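Recording cable insertion episodes on the two-arm bench

Last updated November 2, 2024

This page covers recording episodes for the Andport cable task with the Stotutley recorder. The policy learns to plug a network cable into the back of a desktop tower. It assumes both arms are calibrated and the head camera is streaming.

Set up the bench

Stand the tower toward the far side of the table with its rear panel facing the arms. Lay the network cable on the open tabletop to the right. Check that both arms can reach the lower part of the rear panel before you start the recorder.

Head camera view, both arms at the rear panel:
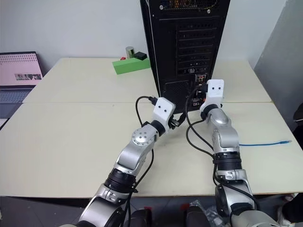
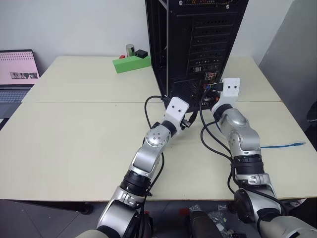 Reading time: 5 min | 201 episodes in the current set

Record an episode

Open a new session and enter the task name exactly as it appears in the task list. Start recording with both arms at the home pose. Move at a steady pace and stop the recording once the arms are home again. Keep failed insertions – they go in with the label "fail" and are filtered later.

After every 8 episodes, shift the tower slightly and turn it a few degrees. Move the free end of the network cable as well. Leave the camera mount alone for the whole session. If it gets bumped, close the session and recalibrate.

Check the data

Replay one episode in 7 at normal speed. Look for dropped frames, gripper values that lag the video, and stretches where an arm hides the port for the entire approach. Mark the last kind "occluded" and record a replacement from a different arm angle.

Export with the Davell format selected. Older sessions from August use the previous joint order and must be converted first.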